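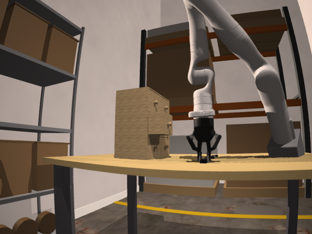 Operators at Pluvetum told us early in the trial that the hard part of teaching a robot to deal with a drawer was knowing when to stop pulling, and that they wanted to be able to feel that moment through the controls. We took the remark home with us, and most of the past year's work grew out of it.

**Valtstead opens its remote teaching set to outside labs and workshops**

GEDON, 09/03/2023 — Valtstead is making its first full set of remote-controlled drawer demonstrations available to anyone who wants to train a robot arm on them. The set holds 1104 demonstrations, every one of them steered by a person from start to finish, and it comes with Roy, the simulation package in which they were recorded. We are delighted to get it out of the door!

Roy puts a single arm with a two-finger gripper at a table in a simulated storeroom, with a small wooden drawer cabinet within reach. The storeroom has pallet racking, cardboard boxes, a yellow line painted on the concrete floor and plenty of shadow. We could have used a blank gray room, and for the first few months we did. Policies trained there got confused as soon as the background changed, so we built a place with more going on in it, and we've grown fond of it.

**How a demonstration is made**

The operator sits at a desk and holds a hand controller. Moving the hand moves the gripper, turning the wrist turns the gripper, and a trigger closes the fingers. A foot pedal pauses the link, so the operator can put the arm of the chair to use, shift position and pick up again without sending the robot anywhere. When the fingers meet something solid the controller pushes back a little. It's a light push, but the operators at Pluvetum noticed the difference on the first day, and their drawer pulls became a good deal smoother.

A new operator needs a couple of practice sessions before recording. The usual early mistake is coming at the handle too fast and knocking the cabinet askew. The next one is letting the wrist drift during the pull, and the drawer sticks. We kept a number of these attempts in the set, marked as such, together with the recovery where the operator backed off and tried again. They're some of the most useful recordings we have — a robot that has only ever seen clean pulls has no idea what to do with a bad one.

The work covers 8 tasks. They include opening a named drawer, closing one that has been left out, and going from one drawer to the next without bumping the first. Each recording stores the operator's hand motion, the joint positions of the arm, the state of the gripper and the simulated camera view. A short written instruction goes with every one, in plain words, the way a person would say it across a room.

**Teaching by hand**

Remote control isn't the only way in. The release also includes 200 demonstrations taught by hand on a real arm in our Gedon workshop, where the teacher takes hold of the arm near the wrist and walks it through the motion. Hand teaching is quick to learn and lovely for slow, careful moves. It does tire the shoulders, and the teacher's own arm tends to get into the camera view, so the hand-taught part comes with joint data only.

We've had great fun comparing the two. People who teach by hand take wide, rounded paths to the handle. The same people at the remote desk go straighter and pause before closing the fingers. We don't yet know which habit makes for the better teacher, and would love to hear from groups who want to look into it.

**What comes next**

Since February our operators have been recording with 2 arms at the same table, one to steady the cabinet and one to pull. That work is slower and the controls need more thought. It will be released separately once we're happy with it.

**Getting the set**

The demonstrations, Roy and the operator handbook are free for research and teaching. Workshops that want to use them in a product should write to us first; the terms are short. Roy runs on an ordinary desktop computer with a decent graphics card, and a hand controller is helpful but not required, as a keyboard mode is included for trying things out.

**About Valtstead**

Valtstead builds tools for teaching robots by demonstration. The company is based in Gedon and works with the operator team at Pluvetum on recording and review.

Press and access requests: the Valtstead press desk, Gedon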